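I finally dealt with the brick box in July. It had been sitting under the stairs since we moved, and every time one of the kids wanted to build something the whole lot got dumped on the floor and half of it stayed there.

My old method was sorting by shape. Nele Kröger talked me into it years ago and it works fine for her, but she has shelves and patience. I have neither. I gave up after 55 pieces and put the lid back on.

So this time it was color only. Red, blue, lime green, one compartment each, in a white three-compartment bin with low sides. Low sides matter more than I expected — you can push bricks in with the edge of your hand, and a small kid can see what's in there without tipping it over.
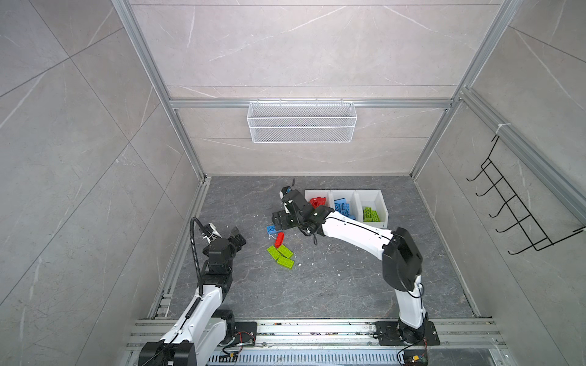
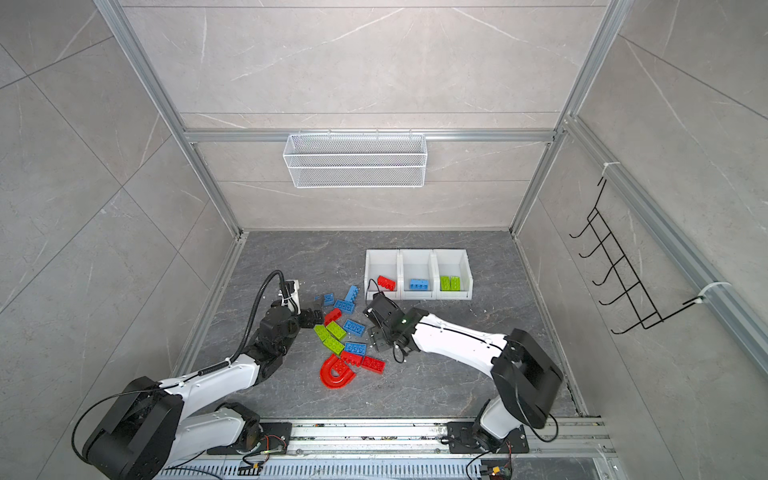
Red on the left, blue in the middle, lime green on the right, both times.

Page last changed: July, 9:40 pm

A few notes for anyone doing the same.

Work in small heaps. I pour out 200 bricks at most, clear those, then pour again. With a bigger heap I start picking out favorites and the rest just gets moved from side to side.

A dark floor is good for lime green and bad for blue. I missed several blue ones until I got down low and looked across.

Wire baskets are not much use for the small pieces. I tried a Lesora one at home and the little ones got stuck in the mesh. It holds instruction booklets now.

Mikkel Bisgaard asked in the comments what I do with wheels, windows and people. They go in a zip bag. I may get a second bin for them, or I may not.

Total sorting time was 2 evenings, with a break for dinner on the first one. Still to do: the bag from my sister, which is mostly yellow and will need a compartment I don't have.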